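The Cloth That Promised to Fold Itself

Every February the housekeeping aisle fills up with systems. Bins with labels, drawer dividers, and this year, folding. The method getting the most attention comes from a firm called Werby, whose booklet claims that anybody can square away a household's worth of cloths, towels and napkins in 30 minutes. I have owned cloths for most of my life, and I had doubts.

The booklet runs to 123 pages. Most of them are about mood. The folding itself takes up two, and it comes down to this: lay the cloth flat, bring the long edges together, fold in thirds, stand it on its edge in a drawer. My grandmother did that without a booklet, and she ironed first.
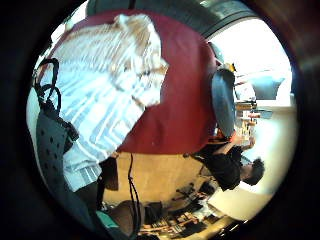 Stripes are where the method starts to wobble. The booklet tells you to use the pattern as a guide, lining up one stripe over the next until the edges meet. That sounds sensible until you have a striped cloth bunched on a red surface, with its pale blue lines bending into chevrons, and you try to work out which of them is supposed to be straight. A woven line will follow any pull in the fabric. Find the hem, I say, and let the stripes do what they like.

Marijke De Smet, who ran the linen room at the Bendala hotel for years, was kinder about the booklet than I was. She liked the thirds. She did not like the standing up. "A cloth that stands in a drawer is a cloth that falls over when you take its neighbor," she told me. Her staff stacked everything flat, folded edge to the front, and pulled from the top.

Hauwa Olatunji teaches a home skills class in the Bakalis building and has tried the method on beginners. Corners were the trouble, she said — people fold quickly and smooth afterward, and by then the crease has already set where they didn't want it. She has them smooth with the whole hand, from the middle out, before anything gets folded at all. The booklet puts smoothing in a footnote. 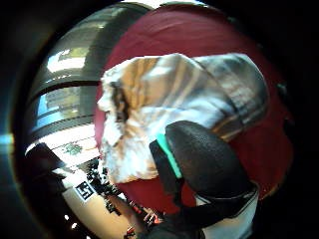
Do you need a special folding surface? A clean table will do, and a bed will do if the mattress is firm. Werby sells a mat for the purpose, and a rival called Wodura sells a stiffer one. I tried both and went back to the kitchen table, which is bigger.

As for the 30 minutes, I finished my own drawer in less, but I own very few napkins. I kept the thirds. The cloths are lying flat, in a stack, and the booklet is under them.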